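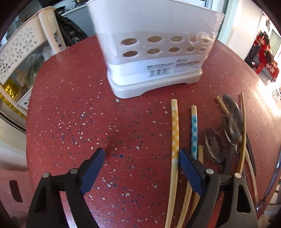

Every October the advice starts up again. The weather turns, people are indoors more, and somebody with a nice kitchen tells the rest of us that life would go better if our spoons lived in a different container. This year it's the caddy. Stand your cutlery upright, the thinking goes, next to the sink or out on the table, and you'll dry it faster, find it faster and stop rummaging.

I don't buy it, or I buy maybe a third of it.

My complaint starts with what these things get compared to. The caddy is always shown against a drawer in a terrible state, forks under whisks, a rubber band, a dead battery. Of course it looks better. A shoebox would look better. Compare it with a plain drawer and a divided tray and the case gets thin in a hurry. A drawer shuts. It keeps off dust and cooking grease, and you can put a plate down on top of it. A caddy on a round table takes up the one spot everybody reaches across, and round tables don't have corners to push things into.

Then there's the matter of which end goes up, which the people who write about tidying treat as settled. It isn't. Spoons with the bowls up dry better and show you what they are, and they also offer the part that goes in your mouth to every passing hand. Handles up is cleaner to grab from, but now you've got a bunch of identical sticks and you're back to rummaging, only vertically. I have lived with both. I switched from one to the other 3 times in a single winter and annoyed my household each time.

Chopsticks are the best argument for the caddy, and I'll grant it. They roll. Lay a few pairs on a table and before long they're pointing every which way, half under the forks, and the flowered one has lost its partner to a plain one. 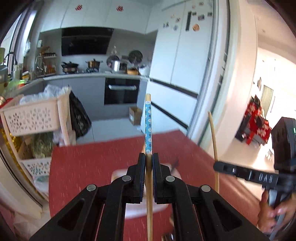 Matching them is a job in itself, and it's a job a drawer makes worse. Standing up, a patterned pair finds itself in a second. If you own sets in several designs, blue ones, plain ones, dark ones, I can see the appeal of having them all on show. I'd just point out that the trouble comes from owning several designs. Buy one kind and any two make a pair, and the problem you were about to spend money on goes away.

Drainage is the other big claim. Prallia, whose storage catalog comes through my door whether I want it or not, says its upright holder has 72 holes "for total airflow." I've had that holder. The holes are fine. Water runs out of them and sits in the base, and after a couple of weeks the base has a slick film that you have to scrub with an old toothbrush. The cheaper one from Tollanley has fewer holes and does precisely the same thing. Air gets in at the sides, sure, but the wet ends are all packed together at the bottom, and wood that stands in damp goes gray and then starts to smell. If your chopsticks are wood or bamboo, dry them with a towel first. At which point, what is the caddy draining?

And please take the wrapping off. I've been in so many kitchens where the holder still has its plastic film on and the barcode facing the soup. Film over the lower holes defeats the only thing the holder was bought to do. Pull it off the day you bring it home, and get the label too, before the glue sets. Warm water and a bit of cooking oil will shift most of it.
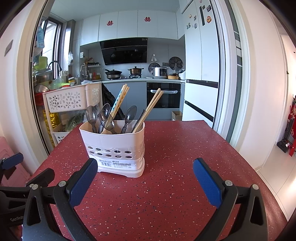
Where I've softened is on how much goes in. A caddy holding what the household will use at the next meal is a decent object. You carry it over, everyone helps themselves, you carry it back. For us that's up to 6 spoons and a few pairs of chopsticks, and it works. The same caddy with every utensil we own jammed into it was a nuisance, top-heavy, and impossible to pull one fork out of without two others coming along.

So my position, for what it's worth, is a drawer for storage and a caddy for the table, kept half empty. I'd put it on a shelf or a cart between meals if you have one close by, and leave the tabletop clear. I wouldn't pay much for one. Grolau makes a handsome one in stoneware that weighs about as much as a brick, and I can't think of a single thing it does that the white plastic kind doesn't, apart from chip.

I still have the drawer open in front of me as I write, and yes, there is a rubber band in it.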